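Weigh the Egg, Then Write the Recipe

Most home baking recipes published in this country still list eggs by number and size. I think this is the largest single source of error in a home sponge, larger than oven temperature and much larger than the brand of flour. Recipe writers should stop doing it.

A sponge depends on the ratio of egg to sugar to flour. The flour and sugar are given to the nearest five grams. The egg, which supplies most of the water and most of the structure, is given as "2 large". A large egg is a band of weights, and the shell is included in it. Two eggs from the top of the band and two from the bottom can leave the baker with noticeably different batters from the same page.

The usual reply is that our grandmothers managed. They managed by weighing the eggs in their shells and matching the butter, sugar and flour to them, a better method than the one that replaced it. The printed recipe fixed the dry weights and let the egg vary, and the adjustment was lost.

I have kept a baking notebook since 2000. For the plain sponge I make most often, the entries that say "dense" or "rubbery at base" are nearly all from days when I followed the printed egg number. Once I began beating the eggs together and weighing out what I needed, those remarks became rare. The tin, the oven and the flour stayed the same. This is one kitchen and one cook, and I do not offer it as proof. 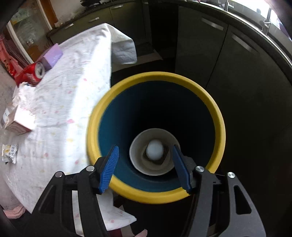

Scales are the second objection. Readers are said not to own them, or to find them a nuisance. A flat digital scale costs less than a decent cake tin, and resetting it to zero between ingredients saves washing up. The real nuisance is the choice of vessel. A deep bowl with sides that narrow towards the bottom, like the big yellow-rimmed one with the blue inside, is poor for small amounts: the egg collects where it is hardest to see and hardest to scrape out. A small paper cup, of the sort sitting at the bottom of that bowl, is easier to pour from and can be pinched to a spout. I weigh egg into a cup and use the wide bowl only for whisking.

Hanna Holovko, whose Stendon baking classes I attended for two winters, disagrees with me on part of this. Her view is that beginners should learn the look of a correct batter first and pick up the scale later, as a person who trusts only the display will not notice when the flour has clumped. I accept the point about looking. I do not see why it requires the egg to be left vague in the meantime.

There is also the matter of leftovers. Weighed egg leaves a spoonful behind, and people dislike waste. It will glaze a scone or go into an omelette. If the recipe calls for 85 grams of beaten egg, it should say so, and add a line on what to do with the remainder. That line takes less room than the paragraph about childhood summers that currently sits at the top of the page.

Metric spoons, tin depth and fan settings all deserve similar treatment, and I will come to tin depth in November. For now I would ask anyone who publishes a cake recipe to break the eggs into a cup, weigh them without the shells, and print the figure next to the flour.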